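Pouring demos — how many before the policy stops overfilling?

Posted in: Learning from demonstration / Data collection

plenier_bench
Small project, head-mounted camera, two-handed pouring. Pitcher in the right hand, left hand steadies the cup. Orange drink, paper cups on a tray. Have 100 episodes so far, all from one table. Policy reaches ok, tilts ok, then keeps pouring way past where it should stop. Do I just need more or is something wrong with how I'm recording? Also not sure wether to cut each cup into its own clip or keep the whole tray as one.

Nurside
Probably not the count. We had 243 when ours started behaving, but a friend's group got there with less. Look at where your stops are. If you always fill to the same level the model can learn a duration and ignore the level. Start some cups part full. Vary how much is in the pitcher too — the tilt angle you need changes a lot as it empties.
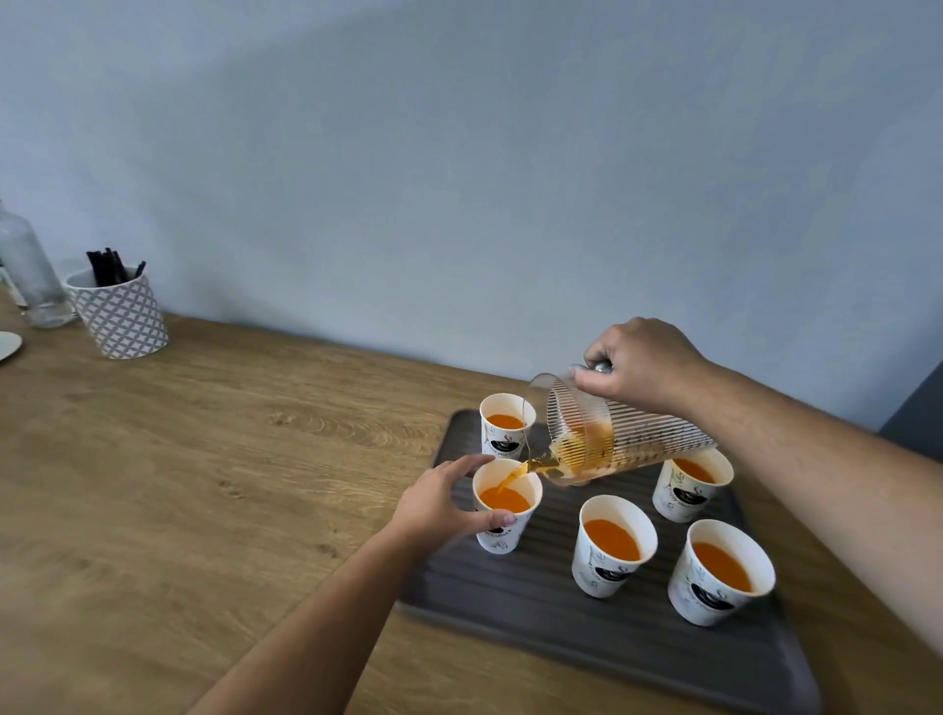 Colored drink helps, keep that. Water in a white cup was hopeless for us, couldn't find the surface in half the clips. And keep the pouring hand from covering the rim near the end, that's the bit the model needs to see.

On clips: one per cup, but start each one before the hand moves and end it after the pitcher is upright again. If you trim right at the last drop the model never sees stopping. Bet thats your overfill right there. Keep the full tray recording somewhere as well, you'll want it later for ordering.

cito_k
more data. always more data

navaratnam_lab
Agree with Nurside on trimming. Would add: check your frame rate. We were saving every third frame to save disk and the tilt back was basically gone, 11 frames or so per stop. Went back to full rate, redid the same 100 episodes on a Sunday, big difference. Also change tables if you can, or at least swap the stuff in the background. Doesn't fix overfilling but you'll hit it next.

plenier_bench
ok checked and yes — I was trimming at the last drop. Every single one. Still have the raw files so will recut tonight and start some half full ones tomorrow. thanks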